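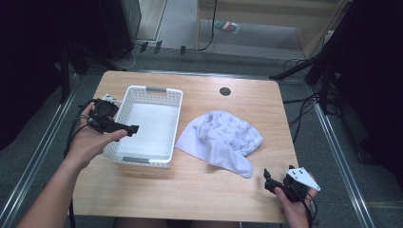
Things to Do > Tours & After Dark

Ghost Tours in Basden: Your Questions

Last updated Feb 9, 2020

Are the ghost tours in Basden worth the money?

Depends what you think you're buying. As a night walk through the old part of town with someone who likes to talk, sure. As an encounter with the dead, I've taken every tour on offer, most of them twice, and I have yet to meet any dead.

Which tours are there?

Two regular ones. The Pace Street Walk goes out after dark and stays outdoors the whole time. The Jekolska House tour is the indoor one, with the staircase you've seen on the brochures. There are also overnight "investigations" at Jekolska in August, which cost a lot more and get their own answer further down.

Is Jekolska House really the most haunted house in the state?

I know of three other houses in the state that say the same. I asked who awards the title and was told it was "widely recognized." The house is old and drafty and the floors slope. Draw your own conclusions about the doors that swing open by themselves.

What about the 21 deaths?

You'll hear this number on the front porch. Do-yoon Han, who spent a good part of a winter going through the county records for a piece on the house, could put names to four people who died there. Three were elderly and in bed. When I brought that up on the tour, the guide said records from those days were unreliable, which may be so, but then where does 21 come from?

Do guests get to use the ghost-hunting gear?

On the Jekolska tour you're handed a meter with a row of lights. It reacts to electrical wiring. The house has electrical wiring. On the night I went, the meter lit up strongest next to the breaker panel, and we were told this was a very active corner.

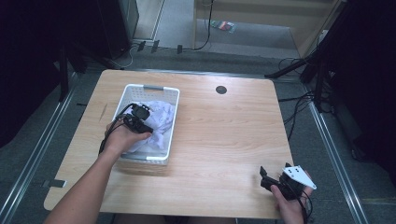

White cloth in a plastic basket on a light wood table.

Should I book the overnight?

I wouldn't. You get a talk, a long stretch sitting in the dark, and a cot. Primo D'Amico, who used to lead them, told me the group does most of the work itself: one person hears a knock, the next one hears two, and by three in the morning everybody has a cold spot. He enjoyed the job and still thinks it was overpriced. If your friends are set on it, bring a sweater and earplugs.

Why do so many online reviews mention seeing something?

Read the dates. A lot of them come in clumps right after the operator offers a discount for posting one. Skilleo, the booking site most people end up on, advertises "4000 happy visitors," and I couldn't find anything on the page saying which tour they visited or over how many years.

Is it cheaper to book through Skilleo?

Not when I compared. The ticket price was the same and a service fee showed up on the last screen. Call the tour desk directly. You can also just turn up for the Pace Street Walk outside of August.

Is it too scary for kids?

The street walk is fine for anyone who can stay up. The house tour has one jump, in the cellar, and it's a person in a coat. Small children may not like the cellar stairs, which are steep and poorly lit.

What if I believe in ghosts?

Then you'll probably have a better evening than I did. Go on the walk first, and ask the guide where each story comes from. A couple of them can tell you. The one about the drowned bell ringer is in an old newspaper, and it's the best story of the night.

Can I get a refund if nothing happens?

No. I asked.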